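Call for participants: operator sessions at the Granum open day

The Carnham Manipulation Laboratory is recruiting adults with no robotics background to take part in short operator sessions during its open day on 2026-03-16. Participants will control a simulated robot arm in a kitchen environment, in front of visitors, and will complete a written questionnaire afterward. The sessions are part of the Granum study on how first-time operators learn to position a two-fingered gripper near small objects.

There are 16 places. Applications are handled in order of receipt, subject to the eligibility conditions given further down.

What the work involves

Each participant attends one session of 53 minutes. The session begins with a safety and consent briefing, followed by a practice period of 10 minutes in which the arm may be moved freely and nothing is recorded. The remainder is divided into 3 blocks of tasks, with a pause between blocks.

Tasks are given verbally by the session lead, Treasa Brennan. A typical instruction names one item and a destination, such as moving a spoon to a bowl or standing a shaker next to a plate. The participant drives the arm with a handheld controller while seated at a desk. The simulator runs on a local workstation and the view is repeated on a wall display for visitors. Object positions change from one block to the next, and the arm returns to its start position after each attempt. 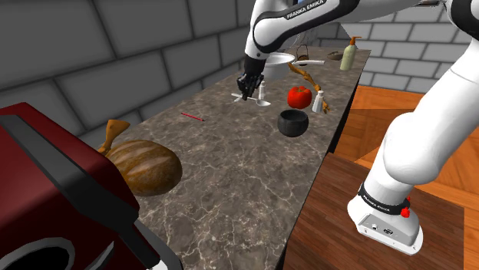 Granum kitchen environment: simulated Franka Emika arm over the counter, gripper open above the utensils.

Attempts are not scored in public. The wall display shows the simulated kitchen only – completion times and error counts are logged in the background and are not visible to visitors or to the participant. Visitors may ask questions during the pauses but are asked to stay silent during task blocks.

No physical robot is used in the operator sessions. A separate demonstration on real hardware, led by Ksawery Szewczyk, takes place in the Jalitz hall on the same day. Participants are welcome to attend it before or after their session. Attendance is optional and unpaid.

Eligibility

Applicants must:
– be 18 or older
– have normal or corrected-to-normal vision
– be able to use a handheld controller with both hands
– follow spoken instructions in English
– have no prior experience operating a robot arm, real or simulated

Experience with video games does not exclude an applicant but must be stated on the form. Employees of the laboratory and members of their households are not eligible. People who are prone to motion sickness from screens should contact the study office before applying.

Payment and practical matters

Participants receive a flat payment by bank transfer after the session. The amount is stated in the information sheet sent with the application form. Payment is made in full if a participant chooses to stop early. Travel costs are not reimbursed, but parking in the Doucette Street lot is free on the day with a permit, which can be requested on the form.

The session room is on the ground floor and has step-free access from the parking lot. The desk height is adjustable. Lockers are available, and bags and drinks may not be taken to the workstation.

Data

The laboratory records controller input, arm position, simulator video and questionnaire answers. No video or audio of the participant is recorded. Records are stored under a participant code. Participants may withdraw their data until the end of October by quoting this code to the study office. Questions about data handling go to Bożena Wasilewska, data manager.

How to apply

Request the form and information sheet from Shirley Gosselin at the Granum study office. Return the completed form with a preferred session slot and one alternative. Confirmed participants receive a start time and building directions by e-mail. Applicants who meet the conditions but cannot be placed are put on a reserve list and may be called at short notice.

General inquiries about the open day, including group visits, should be addressed to Charmaine Tshabalala, visitor coordination. Visitors who only wish to watch do not need to apply.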